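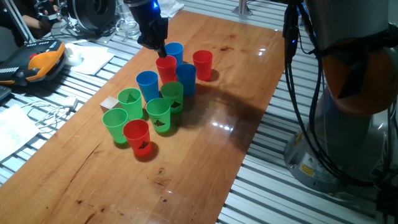
Home | Files | Notes | Contact

Print this page | E-mail this page

Bivau Cups: README and data card
Last changed 14/02/2013

Bivau Cups is a set of pictures of coloured plastic cups on a varnished wooden board. It was prepared in Bramcombe by Shagufta Talpur and me, Sadia Minhas. The subject is small: which cup stands where, which cup is inside another, and what colour it is. We needed such a set for our own work on counting and sorting, and we share it because several colleagues asked for it.

What is in the set

There are 300 arrangements. Each arrangement has its own folder with the pictures and one text file, named layout.txt. The text file has one line per cup, and this line gives the colour, the row and the state of the cup. The state is one of these words: upright, tilted, lying, nested.

The cups

The full group is ten cups: four green, three red and three blue. All have the same tapered form, with the wide end up when they stand. Some of them have a black triangle printed on the side. The triangle is only seen when the cup is turned the right way, so please do not use it to decide if two cups are the same cup. In the first version I tried to give each cup a permanent number by its triangle, and I had to remove these numbers again.

There is also a small pale wooden block. It is not a cup and it has no line in layout.txt. If your program finds it and calls it a cup, this is an error of the program.
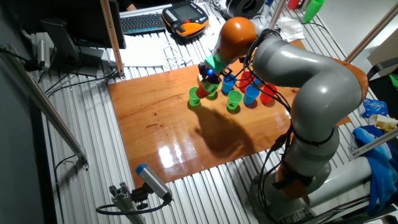 Nesting was the most difficult part to write down. Two people can look at the same two cups and disagree whether one is already inside the other. Our rule is that a cup is nested only when it has come to rest in the cup below it. A cup which is held at an angle over another one, as the red cup is over the green one at the left of the group, gets the word tilted, and the cup under it stays upright. Shagufta first preferred a separate word for this case, but it was used too seldom and we gave it up.

Rows are counted from the front of the board, the front being the long side nearest to the viewer. When a cup stands between two rows we write the front one. Left and right are always those of the viewer. 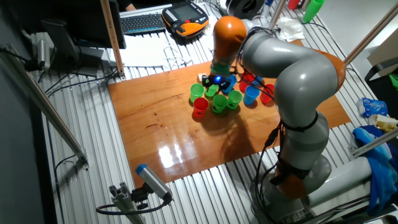
For colours we write only green, red and blue. We do not write light or dark, even where a shadow makes a blue cup look nearly grey. The colour words were checked by a second person for the whole set. At this check 20 lines were corrected, most of them blue cups far back in the group.

The board

The board is warm brown to reddish, with visible grain, some dark knots, and scratches here and there. The varnish is very glossy. A bright patch of reflected light is found on it in many pictures, and a cup near to it can have a faint coloured reflection on the wood. We did not put a cloth over the board. Shadows are also left as they are, and they are sometimes larger and darker than the cups.

If you measure distances, please do not take the knots as fixed points. The board was turned once in April and we did not write down before which arrangement.

Known problems

In 13 folders the layout.txt ends without a last empty line, and the older Trimel reader then loses the last cup. The new reader has no such trouble. I will repair the files when I have a free afternoon.

Eight folders have a cup which is lying. This is too few to learn anything from, and we advise to leave them out.

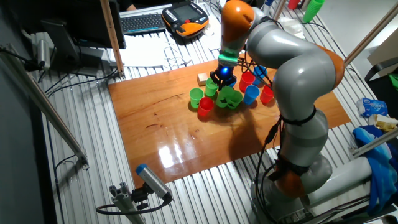

Cups that touch each other need more care than cups with a space between them. The files have no word for touching, because we considered it only late. Two green cups can stand so close that their rims overlap, and then from a slanted view they look like one wide cup with two round parts. Both are upright and both must have their own line. Count the rims first and the bodies after. The pale block behind is easier, as it stands apart from the cups and has no opening.

A group can also show fewer than ten cups. In this case write only what you can see, and do not add a line for a cup you believe is hidden.

Use and thanks

You may use and change the files for teaching and study. Please keep this README together with them and mention Bivau Cups by name. We thank Lương for reading the rules for nesting and for finding two places where they said opposite things.

Corrections are welcome. Please give the folder number and the line, and write what you think the line should be. Letters without a folder number take us very long to answer.

Print this page | E-mail this page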